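6. 仮想環境での動作確認(双腕機 Cernum、自作組立版)

本章は、5章までの組立と配線を終えた Cernum を、シミュレータ Guron 上で確認する手順を示す。実機の電源投入は7章で扱う。本章の作業中、実機の主電源は切り、非常停止ボタンは押し込んだ状態とする。

Poltel 工房の共用 PC を使う場合、Guron はインストール済みである。自宅の PC を使う場合は付録Bに従って導入し、6.1 に進む。

6.1 準備するもの

・Guron を導入した PC
・制御基板 Morris(USB 接続。模擬モードで使用する)
・5章で記録した寸法表および関節オフセット表
・機体定義ファイル一式(配布アーカイブの body フォルダ)
・確認用シーンファイル(同 scene フォルダ)

注記:旧版の機体定義ファイルは右グリッパの指の原点が異なる。旧版で作った設定を引き継ぐ場合は、指の項目だけを新版で上書きする。

6.2 機体定義の編集

(1) body フォルダを作業用の場所に複製する。原本は編集しない。
(2) 肩軸高さの項目に、5章で実測した値を入力する。初期値は 748 mm である。キャスターを別部品に替えた機体では必ず測り直す。
(3) 左右の関節オフセットを表から転記する。符号は、機体の背後から見て反時計回りを正とする。
(4) 各リンクの質量を入力する。ケーブルの質量は前腕リンクに含める。
(5) 保存し、Guron の検査コマンドを実行する。エラーが出た場合は、表示された行番号の前後も確認する。括弧の閉じ忘れは、次の項目の行で報告されることが多い。

注意:関節オフセットの左右を取り違えると、検査コマンドではエラーにならず、動作時に腕が胴体側へ入り込む。転記後に二人で読み合わせを行うか、時間をおいて再確認すること。

6.3 Morris の接続

(1) Morris の切替スイッチを模擬側に倒す。
(2) USB ケーブルで PC に接続する。モータ用コネクタには何も挿さない。
(3) Guron の通信設定を開き、機器番号を 181 に設定する。
(4) 応答待ち時間を 2,000 ms に設定する。短くすると、シーン読込み中に切断と判定されることがある。
(5) 接続ボタンを押し、状態表示が「模擬」に変わることを確認する。

警告:状態表示が「実機」の場合は操作を続けないこと。USB ケーブルを抜き、切替スイッチの位置を確かめてから(1)に戻る。

6.4 確認用シーンの読込み

確認用シーンは、浴室風の細長い室内を模したものである。壁と天井側の区画に異なる材質を割り当ててあり、カメラの向きと左右の対応を判定しやすい。

(1) シーンファイルを開き、読込みの完了を待つ。工房の共用 PC ではほぼ 9 分かかる。読込み中はウィンドウの大きさを変更しない。
(2) 機体を配置する。位置と向きはシーンファイルの初期値をそのまま使う。
(3) 物理演算を停止したまま、カメラ一覧から胴体上部のカメラを選択する。
(4) 描画品質を「標準」にする。「簡易」では材質が省略され、6.5 の判定ができない。
(5) 物理演算を開始する。腕が自重で下がり続ける場合は演算を止め、保持トルクの項目を見直す。

注記:描画が遅い PC では、影の計算を切ってよい。反射の計算は切らない。

6.5 カメラ表示の判定

胴体上部カメラの表示を、章末の図と比較する。腕の姿勢は一致しなくてよい。次の順に確認する。

(1) 無地の灰色の壁が左、六角形タイルの壁が右にあること。逆の場合は、画像の左右反転が有効になっている。
(2) ガラスの格子と木目の格子を分ける白い梁が、奥に向かって細くなること。梁が画面を横切る場合は、カメラのロール角に誤りがある。
(3) 左アームと右グリッパが、いずれも胴体の面の向こうに見えること。どちらも見えない場合は、まずピッチ角を確認する。
(4) 判定を終えたら、カメラの取付角を寸法表の備考欄に記入する。

画面下側を胴体の面が占めるのは、このカメラ位置では正常である。カメラを前方に移して視野を広げる改造は、7章の首部ブラケットと干渉するため、本書の対象外とする。

角度の修正は一軸ずつ行い、その都度保存する。複数の軸を同時に変更すると、元の値に戻せなくなる。

6.6 不具合時の処置

・表示が黒一色になる:カメラの位置が外装の内側に入っている。取付位置の前後方向の値を確認する。
・グリッパの指が開閉しない:指の項目が旧版のままである。6.1 の注記を参照。
・接続が繰り返し切れる:USB ハブを外し、PC 本体の端子に直接接続する。
・腕が細かく振動する:演算の時間刻みを小さくする。改善しない場合は、前腕リンクの質量の桁を確認する。
・シーンの材質がすべて灰色になる:scene フォルダの階層が変わっている。アーカイブを展開し直す。

上記で解決しない場合は、検査コマンドの出力と寸法表を添えて Carys James に連絡する。画面の写しだけでは判断できない。
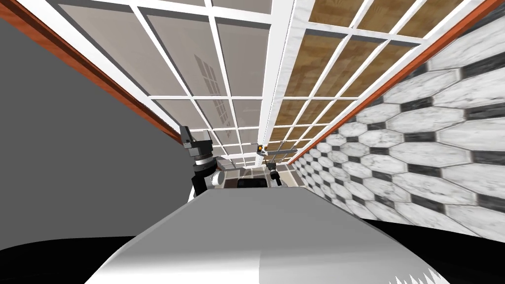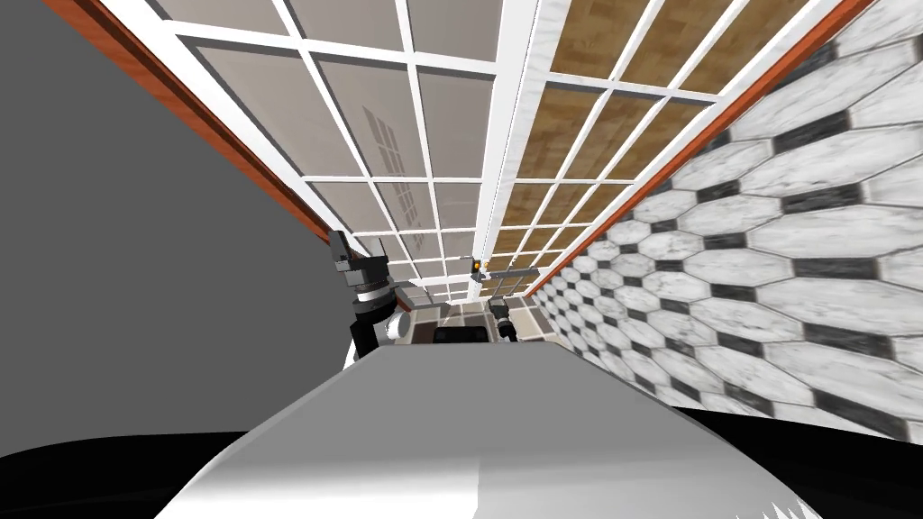 図6-1、図6-2 確認用シーンにおける胴体上部カメラの表示。両図とも左が灰色の壁、右が六角形タイルの壁。

Poltel 工房 Cernum 組立手引 編集:Carys James | 2月改訂 | 問い合わせ | ページの先頭へ戻る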